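Tuesday, December 7, 2021
Filed under: robots, drawers, things that took longer than planned

So the drawer numbers are in! I promised back in May that I'd write up whether the "ask again before you move" trick was any good, and then I went very quiet, and a couple of you emailed to check whether I'd given up. I hadn't. I was recording drawers. So many drawers.

Quick recap if you're new. I work on getting a robot arm to do tidying jobs from demonstrations, meaning a person drives the arm through the job a bunch of times and then a neural network learns to copy it. Our project is called Tatine (it doesn't stand for anything, please stop guessing). The job this time is simple to say: with a drawer open, take one thing from the counter and put it in the drawer, or take one thing out and put it on the counter. You type which one you want and off it goes.

We collected 300 demonstrations for this. I drove most of them myself and my right shoulder would like that on the record. We didn't clear the counter first, and that was on purpose. Our older set, Trurkport, was all filmed on a bare table with a nice plain backdrop, and the policy we trained on it fell to pieces the minute somebody left a mug out. This time the pens stay, the books stay, the mail stays.

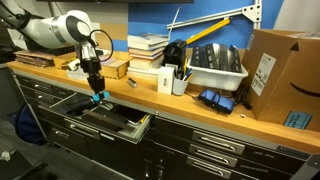
The arm over the open drawer, with the usual counter stuff behind it.

Okay, the method. The basic version looks at the camera images, predicts a little chunk of motion (a couple of seconds' worth), plays the whole chunk, then looks again. It's smooth and pretty to watch. The trouble is that if the first glance was wrong, the arm commits to being wrong for the entire chunk, and over a drawer that means fingers hitting the front lip.

Our change, which we've been calling Ra because I wanted a short name to type, works like this. The network makes 3 predictions of the same chunk instead of one, each from a slightly different crop of the images. If they agree, the arm goes ahead and plays the chunk just like before. If they don't, it plays only the first little piece, stops, looks again and makes a new set. So it rushes when it's sure and creeps when it isn't. There's no extra training at all, you can bolt it onto a network you already have, and that's the part I like best.

Where does it creep? I went through the logs expecting it to be slow right at the grasp, and it mostly isn't. The slow spot is a bit earlier, when the gripper is coming over the edge and has to settle on a height. From the wrist camera the edge of the counter and the edge of the drawer are two pale lines running the same way, and if you mix them up you're off by a whole drawer's depth. The predictions split into two camps there, one going low and one staying high, and you can see it in the plots as clear as anything.
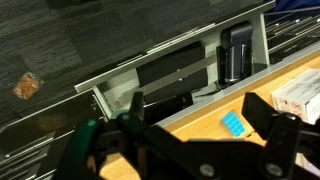

Dark things on top of other dark things are the other big one. The network is great with anything bright and small, and it gets really wishy-washy when it has to decide where one black object stops and the next one starts. Ra slows down for those too, but slowing down only helps if the second look is better than the first, and with black on black it often isn't. The arm just dithers. I watched it dither for so long one afternoon that I went and made tea, and it was still at it when I came back.

Numbers! With the plain version we got 62 percent of trials right on objects it had practiced with. With Ra switched on, same network, same objects, we're clearly above that, but I'm holding off on posting the figure until I've rerun the last batch. I changed the lighting halfway through like an idiot and I don't trust the comparison yet. What I'm happy to say now is that bumps against the drawer front dropped a lot, and that each trial takes longer, which we knew we'd be paying for.

Stuff I still want to try:

Letting it move the camera sideways when it's unsure, so the second look comes from somewhere new. I think this is the real fix for the dithering.

Setting the agreement threshold per task. Right now it's one number I picked by squinting at plots.

Running the whole thing on the Skosturden arm down the hall, which has much wobblier joints than ours. If it helps there I'll start to believe it.

Code is coming once I've taken out the hard-coded paths to my own home folder. Comments are open, and if you've done anything similar with disagreement between crops, please tell me what threshold you used, because mine is embarrassing.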